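Gripper pads slide off padded fabric — what are you using?
Posted by Khurram Butt, Tuesday, March 19, 2019

I'm putting together a pair of hand-held grippers at home (next stop is a proper arm, if I ever finish the wiring). Hard stuff is fine, but an oven mitt lying flat in a box beats me nearly every go. The tips skate over the padding and come up with nothing. I've got textured blue pads on there now. Would a softer rubber help, or is it my jaw angle?

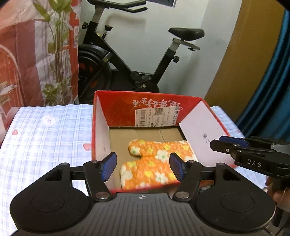
Jaws open over the mitt, second gripper coming in from the right

Wader
Bit of both, I reckon. Before you spend a cent, try going for an edge or the thumb, where there's something to pinch. On mine I also filed the tips thinner so they'd slide under the fabric — took me 12 tries to get the shape right, but what a difference! Check the pads meet flat when it's closed, too. If only the corners touch you'll never hold cloth.

Onov
softer rubber, worked for me. cheap as

Farooqui
Have one gripper hold the cuff down while the other lifts. You've already got two!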